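Home Stories Archive Submissions About

The Second Wrist

The fault came back on the Sunday, at cycle 60, which was earlier than last time.

The technician had driven over from Grurkow with the parts in a padded bag: one wrist cable, one encoder board, a tube of grease, a torque driver. The job sheet gave the cell number as 366 and the symptom as "right hand shy". Whoever wrote that had no training in fault reporting, but the words were accurate. The right gripper came in to close on the glass and stopped short of it. It did not drop things. It did not strike the table. It simply ended its travel before the place where the object was.

The service notes from Purora allowed for three causes. Either the wrist joint had lost its zero, or the cable was stretched at full reach and pulled the signal down with it, or the finger pads had worn and the controller was compensating in the wrong direction. The notes advised starting with the pads, as they were cheap. The technician started with the cable.

With the drives off, the right arm could be moved by hand. The joints had the proper weight to them, a slow even drag with no notches. The connector at the wrist was seated. The latch was down. Flexed near the strain relief, the cable gave no reading that an ordinary meter would call a fault, so the technician wrote "inconclusive" and restored power.

Both arms went to the ready position, fingers open.

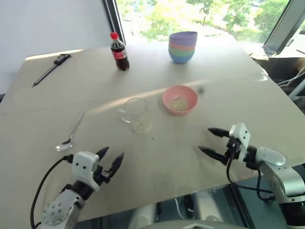
The zero was checked next. This was done with a steel pin and a block, and took longer than it should have, as the block had been machined at Vesitz to the old drawing and needed a shim. With the shim in place, the left wrist read true. The right wrist read 2 millimetres out, along the axis of the fingers.

Two millimetres was enough. The technician entered the correction, cleared the log, and ran the arm to the block again. It read true.

The sheet could have been signed at that point. There was a box for it. But a joint does not lose its zero without a reason, and the previous sheet, also signed, recorded the same correction, made in June. The one before that recorded it too. Three technicians had set the same wrist to the same value and gone home.

The cover came off with six screws. Behind it the encoder ring sat on a collar, and the collar was held by a single grub screw with a spot of blue paint across the head to show if it had turned. The paint was unbroken. The technician put the driver on the screw anyway and found no resistance. The paint had been applied to a loose screw. It had gone on turning with the collar, very slightly, each time the arm accelerated to the left, and the line had stayed whole because both parts moved together.

The technician held the screw up to the window. It was the short one. The assembly drawing called for the long one, and there was a long one in the bag, in the packet with the encoder board, where it had been supplied as a spare for some other purpose.

It was fitted with thread lock and torqued. The paint was scraped off and a new line drawn. The cover went back on, the zero was set once more, and the cycle was started from the console at the slow rate. 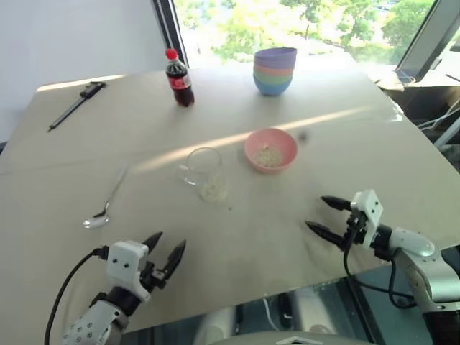 Glass, bowl, spoon. The routine had been written by someone at the Çınar office and made no attempt at elegance. The arm approached each object by the same path, paused, closed, lifted, returned it. The technician watched the first few and then watched the position trace instead, as the trace was easier to judge.

Cycle 60 passed without a stop. The trace did not drift. At 92 the technician paused the run, put the pin in the block, and read the wrist. True.

On the sheet, under "cause", there was room for one line. "Wrong screw, right encoder collar, from new." Under "parts used", one screw. The cable and the board went back into the bag unopened, which would mean a query from stores, and a form.

There was one further box, marked "other arms affected". The technician looked at the left wrist. It had read true all afternoon. It had read true in June. It had been built in the same week, on the same bench, from the same tray of screws.

The drives were switched off again. The technician wrote nothing in the box, found the small driver, and took out the first of the six screws.

Back to top
Copyright remains with the author. Contact the editors through the Submissions page.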